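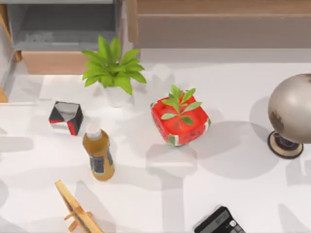
Plant with green leaves, on a white table.

The Lodger's Plant

When Szu-yu Wu took the room on the third floor, the landlord gave her one key and one rule. The rule was that she must not throw away anything which belonged to Mr Beaulieu.

"When will he come back?" she asked.

"In September," said the landlord. He did not say of which year.

Laurier Beaulieu had left a coat, a radio which received only one station, and a plant with long pointed leaves. In the pocket of the coat she found a receipt for 197 crowns from a shop called Rizzi, and on the other side he had written: a little water, and speak to it in the evening.

She gave it the water. She did not speak. She had been in the city for four months and she spoke to almost no one, so it seemed strange to begin with a plant.

But the winter was long. One evening she told it the price of bread. The next evening she told it about her supervisor, Jade Charbonneau, who closed every door twice. After some weeks she was telling it things in her own language – her mother's street, the ferry, the smell of rain on the market roof.

In September there was a knock. An old man stood on the stairs with a suitcase, breathing slowly after the climb.

"I came for my coat," he said.

She brought it to him, and then the radio. He looked past her at the leaves for a long moment.

"Does it speak French still?" he asked.

"A little," she said. "It has an accent now."

He put the suitcase down, and she went to find the second cup.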